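An Open Day at Flostine, Where the Robots Do the Dishes

Posted by Eduardo Villanueva on 2 February 2023
Filed under: Visits, Kitchen automation

The Flostine open day starts with coffee in the loading bay, and the coffee is good, which put me in a forgiving mood before anyone had shown me a robot. I didn't need it. I've been to plenty of these things over the years, and I came out of this one with nine pages of notes, a numb left foot from standing on concrete, and a real wish to own the product.

The product is called the Horkix. It's a pair of tabletop arms sold as a kit, with the grippers, a controller box and a year of software updates, and it's meant for small teaching kitchens, test kitchens and university labs that want to work on everyday jobs with real crockery. Flostine has been shipping it in small numbers since last year and used the open day to show the second version. You can bolt it to a bench you already have. That alone would have sold me, as somebody who once helped carry a robot cell up two flights of stairs in pieces and then carried it back down again because the floor upstairs wasn't level.

The building is an old print works at the end of a street with very little parking (take the bus, the stop is right outside). Downstairs is assembly and packing. Upstairs is one long room of benches, each set up with a different job, and that's where I spent most of my time.

Assembly first, though. We went through in small groups and our guide was a technician with a wonderful habit of handing parts to people mid-sentence. I held a bare wrist joint, a bag of finger pads and, for a slightly alarming minute, a power supply. The joints are built up on jigs and then run back and forth overnight on a rack by the window before they go into an arm. There's a whiteboard next to the rack listing each joint and its noise on a scale the staff made up themselves, running from "cat" to "coffee grinder." Anything past "fridge" gets taken apart again.

I asked about cables, because I always ask about cables. On the first version the wiring was a weak spot, and they were very open about it. People snagged them, taped them, zip-tied them too tight and then wondered why the arm pulled up short. The new kit comes with longer leads and a packet of clips, and the manual has a whole chapter on leaving slack at the wrist. The chapter has drawings! Good ones, too. I'd still like to see the main lead tucked away inside the arm, and when I said so I got a pained smile and the words "next time."

Then upstairs, and the benches.

The first was sorting cutlery, which went quickly and drew the biggest crowd, probably on account of the noise. The second was folding dishcloths with the fingers swapped for a softer pair. It was slow going, and one cloth ended up in a shape I can only call a croissant, but the operator just shook it out and set it going again, and nobody watching seemed to mind. I liked that about the whole day. Things went wrong at normal speed in front of us and the staff carried on talking.

The bench I kept going back to was table clearing. Two arms work across one table, with a dish rack on one side and trays of plates, bowls and leftovers next to it. The idea is that one arm looks after the rack and the other can reach over to the food side. They let us have a turn at guiding the arms by hand through a pair of smaller leader arms, and I stood in line for it twice.

It's a lovely feeling. You squeeze the grip and the fingers close over on the table, and after a minute or so you stop looking at your own hands. My first attempt at a bowl was clumsy, since I came in too low and pushed it along the tray. The second time I came at the rim from above, got one finger inside and one outside, and up it went. Getting it down between the prongs of the rack took me much longer than picking it up. There's a particular angle, and when you miss it the bowl rides up on a prong and sits there looking smug. A teenager in line behind me did it on her first go.

Flostine records these sessions if you want it to, and the software that does it is called Plullent. It comes with the kit. You press a pedal, do the task, press the pedal again, and the run goes into a list with a little thumbnail and a box for notes. I found it very easy to use. You can throw a run away with one click, rename a batch, and play two runs side by side to see where they drift apart. What I couldn't find was a quick way to cut the end off a run when you've forgotten the pedal, and when I asked, it turned out to be the most requested change. In the meantime people are cutting them by hand in a separate window, and it's fiddly.

Some practical points for anybody thinking about the kit:

The base price is $3000 for the pair of arms with standard grippers. The soft finger set is another $179, and I'd get it from the start if there's any cloth or fruit in your plans.

Setup took the staff 14 minutes from closed box to moving arms, in front of us, with a clock on the wall. They do it every day, so give yourself an afternoon.

The clamps want a solid table edge. They had a flimsy folding table on hand to show what happens otherwise, and the wobble was impressive.

Spare finger pads come in packs of 3, and you'll get through them. Ceramic is harder on the pads than you'd think, and so is the edge of a dish rack.

Power and data are separate plugs and they look far too much alike. Put a bit of colored tape on one.

Lunch was from Thongsuk, the noodle place across the road, which sends over trays for Flostine's staff every day and sent over rather more of them for us. I ate with two people from a community college who had bought the first version in January of last year and had driven three hours to complain about it. They were very cheerful about this. Their main gripe was the old gripper, whose fingers spread a little wider on one side after a few months, so that everything it picked up came in crooked. By the end of lunch one of the engineers had sat down with them, taken the fingers off a new gripper with a pocket screwdriver and shown them the changed linkage between the soup and the spring rolls. They left with a replacement set in a paper bag.

The afternoon talk was about leftovers, and I mean that literally. Loose rice, it seems, is one of the meanest things you can ask a two-fingered gripper to deal with. You can't pinch it, it spreads out across whatever it's sitting on, and it sticks to the pads. Flostine's answer for now is to have the arm tip the tray or use a scraper, and there was a good argument from the back row about whether that counts. I thought it did. I don't pick up rice with my fingers either.

What would I want changed? The manual is excellent but the index is hopeless. The controller box has a fan that you notice in a quiet room. And the emergency stop sits on a short lead that barely reached past the table's corner, so I'd ask for a longer one before putting students in front of it. I passed all of this on and watched it being written down, in pen, on the back of a packing slip.

They plan to hold the next open day in the same building, with sign-up through the Flostine website. Go early for the clearing bench and wear thicker socks than I did. The line gets long after lunch, and you'll want your second turn.
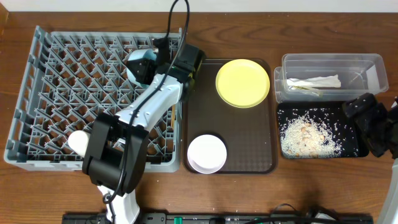
7 min read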